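Home | Guides | Workplace | Robots and rotas | Contact

How to hand the tidying round to a robot without upsetting the people who used to do it

At our Ullasley site the evening clear-up took two people 45 minutes. The robot does it now, mostly, and those two people have had to learn a different job, which is deciding what counts as rubbish. It is harder than it sounds.

1. Walk the round first, with whoever does it today. Dionysis Koutsoukos had done ours for years and knew 18 things that weren't in the written procedure, including which mugs are sacred.

2. Start with one surface. We picked a cabinet. Management wanted the whole floor by July, and management was given a cup of tea.

3. Agree on the word "empty". A wrapper is rubbish. A bottle with water left in it belongs to someone, and that someone will come looking for you.

4. Say who gets the stop button, and write the name on the rota. If it's everyone's job, the robot will be left staring at a crisp packet until morning.

5. Log every call for help for the first 30 shifts. Ours went into the Mridha sheet, which has a column for "cause" and a much fuller one for "remarks".

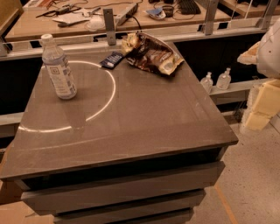

Photo: Tirton project, Ullasley

Leave a half-full bottle and some snack wrappers out together when you test. Bare tops prove very little, and shiny bags are a subject in themselves - try them crumpled, then flat, then folded.

6. Settle the hours before the launch. The Drurkport office didn't, and spent longer arguing over the saved time than it had ever spent wiping. Ours went to training and a later start for Dionysis, who still checks the mugs.

Next: writing the rota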